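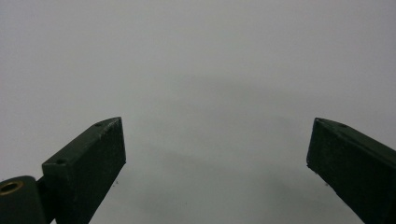

*Fig. 8.1 A pale grey surface, brighter towards the top, with a soft-edged shadow.*

# 8 Light and Shade

Shadows first, then lamps. Most pupils have drawn a shadow as a hard black shape by now. Few real ones are like that. A small lamp gives a sharp edge, a wide one gives a blurred edge - the bigger the source, the wider the blur. Cloudy sky is the widest source of all.

Two words to learn:

- **umbra** - the part where no direct light from the source arrives
- **penumbra** - the part where some of it does

Before you start you will need the ray diagrams from Chapter 9 of the Wilness first book. Ruler, sharp pencil. No freehand rays please.

The Stalmont reading room is our worked problem all through the chapter. One long window, 254 cm wide, desks facing away from it. Readers complain thier own heads shade the page. Where should the desks go? Sketch a plan now, keep it, you will need it agian in section 8.4.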